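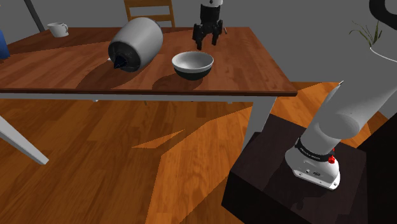
Getting a copy of the fire report for a house fire

Posted in Local Services, Skutgate

The house next to mine on Gerkel Road caught fire in May. It had been vacant for a while. Our fence and the siding on that side of the garage were damaged, and my insurer wants the official fire report before they pay anything over $3000. I called the police and they told me to ask the fire department. The fire department said the case is still open as suspicious. Who do I ask, and how long does it take?

Teresa Czarnecka

You want the records desk at the fire department, not the station that sent the trucks. Ask for the incident report. The investigation report is a separate document and they will hold that one back until the case is closed. The incident report only gives the address, the times, which crews came and what was damaged, and most insurers will accept it for a neighbor's claim. You need the date of the fire, the address where it started and photo ID. Mine took 13 days. If your adjuster insists on the cause, ask the department for a letter saying the fire is still under investigation — mine sent one by email and the claim moved after that.

Imai

same thing happened to us, just keep calling them

skutgate_810

Check the deadline in your policy too. Ours gave us 7 days to report the damage and a lot longer to send the paperwork, so as long as you have already opened the claim you should be fine. Keep the receipts if you put up a temporary fence.

Zisero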